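Shirt folding cell: finger pads, wrist camera and how I keep it running
Last updated: October

foldline_mal
Okay, I finally have the gripper side of my folding cell where I want it, so I'm writing it up while it's fresh! Arm is from Skilum, fingers are a parallel linkage set from Dostumar, and the cloth is whatever T-shirt is on top of the pile. Every 200 cycles I stop, open the fingers all the way, wipe both pads with a barely damp cloth and put a wrench on the bolts.
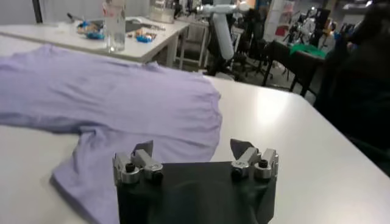

Fingers open, lavender tee on the table.

The wiping matters more than I expected. Lint builds up on the pads and the grip goes off so slowly that you blame the software first (I did, for 2 evenings).
Malathi Amin

torque_nerd
Love this. But why touch the bolts that often? If they're backing out, use a medium threadlocker and leave them alone. You'll wear out the sockets.

foldline_mal
I only check them, I don't crank! One did walk out on me at cycle 307, so I'm a little jumpy.

astmont_rick
We run the same linkage at Astmont and I'm with torque_nerd on the threadlocker. Where I disagree with both of you is the opening. You don't need full travel to pick up one layer of cotton. Start half open and you save a good chunk of time per fold.

foldline_mal
Tried it! Half open is fine on a flat edge, but my shirts are never flat. What did help was slowing the last bit of the close. I bring the tips together right at the edge of the cloth and hold there a moment before lifting.
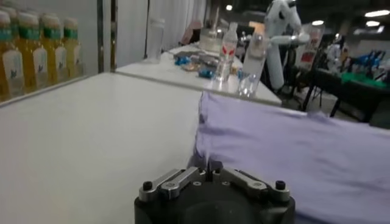
I also re-zero the closed position every time I swap pads, with no cloth between them. Takes about a minute and it's the cheapest fix in the whole setup.

dehghan_fan
Which pads? I have the Dehghan ones and they leave marks on light fabric.

foldline_mal
Plain gray ones that came with the fingers. No marks so far, but I haven't tried white.

torque_nerd
Still say threadlocker.

foldline_mal
Fine, fine, ordering some tonight. Will post the next count when I get there!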